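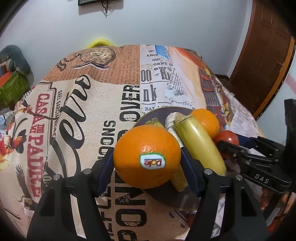
Kitchen Tips > Fruit & Veg

How to set out a fruit plate that lasts the week

I used to chuck everything in a deep bowl and forget about it, and by the end of the week there'd be something horrible at the bottom. Now I use a plain round plate, a dark one because oranges and bananas look so cheerful on it, and I can see what needs eating!

Start with the biggest orange. Give it a wipe, peel off the sticker if it bothers you (I leave the Dole ones on half the time) and put it near the front. Smaller oranges go towards the back.

Next, bananas. Split the bunch and lay them in a loose curve beside the orange, with any greenish ones furthest from your hand so the yellow ones get eaten first. They bruise if you pile things on top, so don't. My friend Divya keeps hers on a separate hook, and if you've got the space that's probably better -- bananas do hurry everything else along.

Tomatoes can join in too. I put one at the edge, stalk side down, and it's so much nicer than a cold one from the fridge. For a small plate I buy roughly 300 g of tomatoes and bring them out as I need them.

I stand mine on our newspaper print tablecloth, the one with the rooster on it, which hides juice splashes brilliantly. Keep the plate out of direct sun and turn the fruit over every 2 days or so. Anything going soft gets chopped up for breakfast, or frozen if it's a banana (peel it first -- I've learnt that one the hard way).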